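Ticket 264: Course workbook PDF fails on download (Zirora parish resources site)

Status: Closed
Priority: Normal
Component: Downloads / study library
Assigned to: Ibrahim Shehu

Reported problem
Group leaders at the Plunosville church cannot open the leader's workbook for the marriage preparation course. The download starts, stops short and leaves a file that the PDF reader rejects as damaged. The participant's booklet from the same page opens normally. Reported by the parish office in June, on two different browsers.

Environment
Site: Zirora, live server
Library module: Lumanlan, release 7
File store: Breltetti
Account type: group leader

Log

09:10 Reproduced with a test leader account. Saved file is 800 KB every time. Source file in the store is over 6 MB and opens without fault.

09:25 Downloaded the same workbook with an administrator account. Complete file received. Fault is limited to the leader role.

09:50 Checked the role settings. Leader downloads pass through the stamping step, which prints the parish name at the foot of each page. Administrator downloads skip it. The participant's booklet is not stamped for any role.

10:20 Switched stamping off for the workbook only. Leader account now receives the full file. Switched back on, fault returns.

11:05 Stamping log shows the process ending at the session on forgiveness. That page carries the full text of Colossians 3:12-17 in a font which is not embedded in the PDF. The stamping step cannot substitute it and exits without passing an error to the download page.

11:40 Asked the course editor to export the workbook again with all fonts embedded. Workbook left unstamped in the meantime, with the parish office's agreement.

14:15 New export received and uploaded. Stamping on. Leader download completes, footer present on all pages, scripture text correct in print and on screen.

Resolution
Workbook replaced. No change made to the module.

Follow-up
1. Leaders who saved the damaged copy should delete it and download again. Clearing the browser cache is not needed.
2. The prayer diary and the baptism course notes came from the same template. Fonts to be checked before either is published.
3. Separate ticket to be raised for the missing error message. 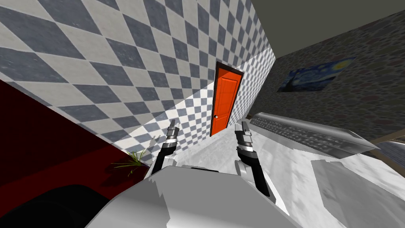
Attachment 1: tiled corridor and orange door, rendered view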